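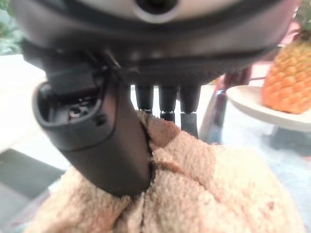
Looped pile, beige, folded.

Droler Carkach Plush Toy, light tan

Manufacturer: Droler
Line: Carkach
Type: soft toy, looped pile
Color: light tan
Length, unstretched: 300 mm
Filling: polyester fiber, single chamber
Cover: polyester pile on knit backing
Care: cold wash, flat dry
Status: in stock, ships from Drasov

General

The Carkach is a soft toy with a looped, nubby pile over a knit backing. The loops are left uncut. Uncut pile hides seams well and does not mat as quickly as brushed plush, but it will catch on hook-and-loop fasteners and should be stored away from them. Shade varies slightly between dye lots and looks lighter or darker depending on the lay of the pile and the light on it. Orders for several pieces are filled from one lot where stock allows.

The cover is sewn with a lockstitch and closed by hand at the lower back seam. There is no zipper and no removable inner bag. The filling is moderate in density: the body folds under its own weight and can be gripped around the middle without much force. It does not stand unsupported. A firmer version was made until June and has been discontinued.

Handling and display

Hold the toy by the body. Lifting by a single limb puts the load on a short seam and will open it in time. For display on glass or another smooth surface, set the toy down on its back or side, as the pile slides easily when the toy is seated upright. Any loose fiber on a glass top comes off with a damp cloth.

New pieces shed for the first few days. Shake out before use.

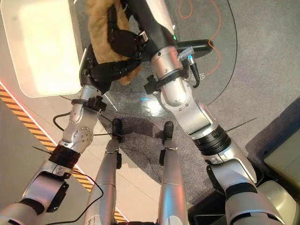
According to one customer review, the middle is softer than the listing suggests and stays a little pinched after the toy has been squeezed for a long time, although working the filling by hand brings the shape back. The same review rates the seams as good and asks for the firm filling to be offered again.

Washing

Close the toy in a mesh bag and wash cold on a gentle cycle with a small amount of mild detergent. No bleach, no fabric softener. Spin at low speed. Press the water out with a towel; do not wring. Dry flat, turning once a day, and allow 72 hours before packing away. Do not tumble dry. Heat flattens the loops and the change is permanent.

To raise the pile after drying, use a soft brush or the flat of the hand. Wire brushes pull the loops.

Packing and orders

Single pieces ship in a paper sleeve. Cartons hold 21 pieces. Orders of more than 50 pieces are handled by Tymoshchuk, the regional distributor, and are quoted separately. Fabric swatches are available on request and are cut from current stock.

Unused pieces may be returned with the hang tag attached. Washed pieces are not accepted.

Page updated Apr 13, 2024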